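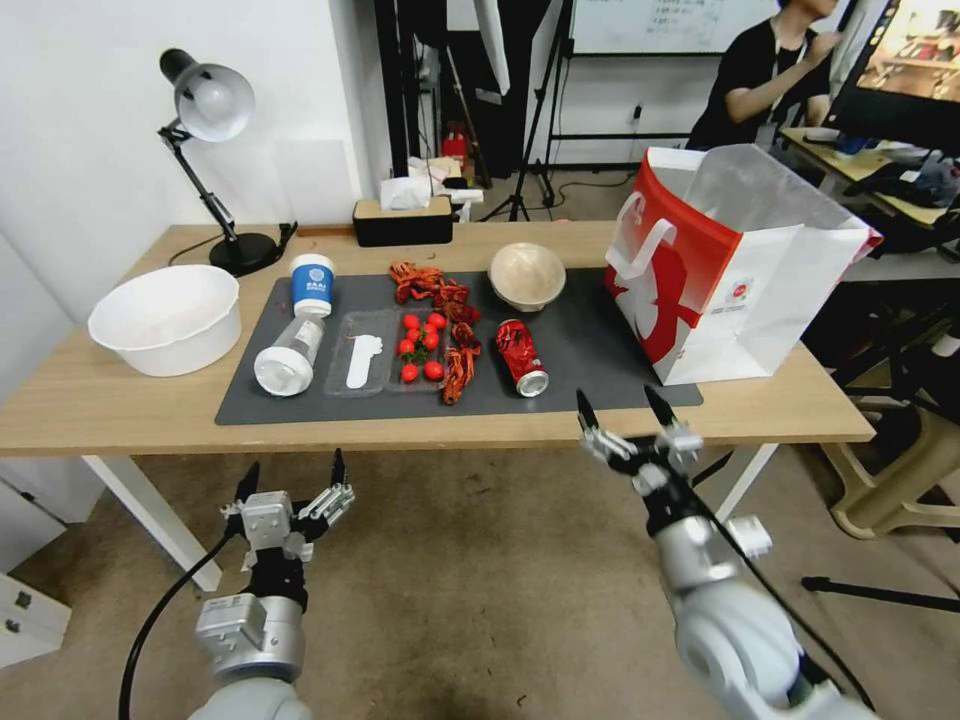
Both arms at the Nutville table, with the mat laid out for a packing run.

Hi Teresa,

Quick catch-up on the Skumuvico cell for March. It's been a maintenance month more than anything, and I'm pretty happy with where we ended up!

The big job was the cables. The right arm had been dropping its gripper connection whenever the wrist rolled all the way over, and I finally traced it to a worn connector (after blaming the software for days – sorry, Yupanqui folks). I swapped it, left more slack at the wrist and ran the arm through 200 full rolls. No dropouts. The left arm got a new connector too while I had the tools out.

Fingertips were next. We've used up 3 sets since the last report, mostly from scraping along the mat. I now check them every morning before power-up and write the wear down in the log.

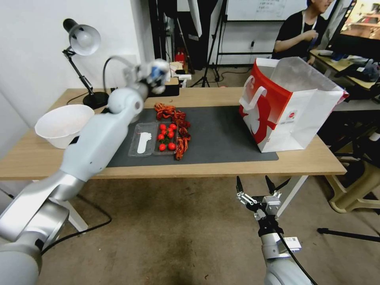
Left arm over the table, right gripper open in front. Tomatoes and the red and white bag are part of the current item set.

Camera calibration is holding up better than I expected. We logged 1741 grasps and I only had to redo it once, after somebody bumped a table leg. I've put tape on the floor so we can line the legs up again. Thin plastic containers are still the hardest thing for us, and I'd like a softer fingertip to try on them.

On money: Plasley charged $161 for the connectors and the spare cable, so we're still under on parts. I'd like to spend some of what's left on a second spare for the left arm – could you let me know if that's okay before I order?

Next up is greasing the joints and checking the base bolts on both sides.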